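*Handout 6, Automation Lab, September 2022. Read before you touch the Plalon cell.*

## The grip that wasn't: a missed fault on a two-arm packing task

Last term's groups asked for a real failure. The Pravel project had plenty to spare, so we picked the dullest one. Dull faults are the ones you will spend your careers on.

The task was to move drinks between a basket and an open table. The controller decides that an object is held when two things are true: the fingers have stopped moving, and the motor current is above a threshold. On a metal can this works well enough that people stop thinking about it. Then someone adds a water bottle to the object list. 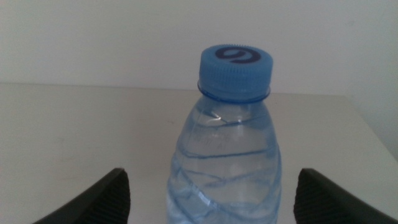

*Fig. 1. Wrist view with the fingers open on either side of the bottle.*

Thin plastic gives. In run 31 the fingers closed, the wall of the bottle bent inward, and the current rose slowly instead of jumping. The fingers had stopped, though, so the first test passed. The second failed by a hair. The controller reported "no object" and did what it does with no object, namely open up and try again, from a lifted position.

You can work out the rest. The log called it "retry 1 of 3" and sounded quite cheerful.

### What the log said and what it left out

The Plivia logger writes one line per state change. It had recorded the close, the stop, the failed check and the retry, all correctly. It had no field for the height of the wrist, so a drop from the lift position and a harmless miss at table level looked the same on paper. We had been reading those lines as misses since the previous November.

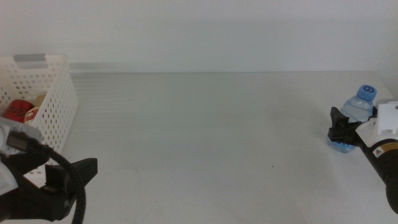 **Course notes by the Ojeda Lab teaching staff**

With two arms at work there is a second problem. Each arm ran its own check, and neither told the other. A fault on the right left the left arm free to carry on with its part of the job, over a table where a bottle might now be rolling. Pressing the stop button halted both arms. A failed grasp halted neither, because a failed grasp was filed under "normal operation."

The changes we made:

- The fingers may not open after a failed check unless the wrist is at table height.
- The current threshold is set per object. One number for everything was a nice idea.
- A failed check on either arm pauses both.
- Wrist height goes in the log.

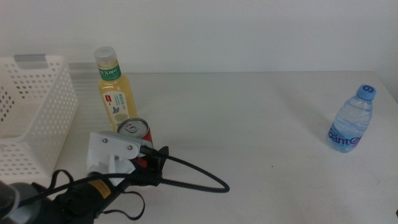
The per-object thresholds brought their own trouble, as you'd expect. Somebody has to tell the controller which object it is reaching for, and a wrong label now means a wrong squeeze. A can setting used on a soft bottle is firm enough to pass every check and ruin your afternoon.

### For Wednesday

Write 2 pages on how you would detect a slipping bottle using only finger position and motor current. "Add a camera" will be returned unread. Bring your log printouts, and a towel if your group has the early slot.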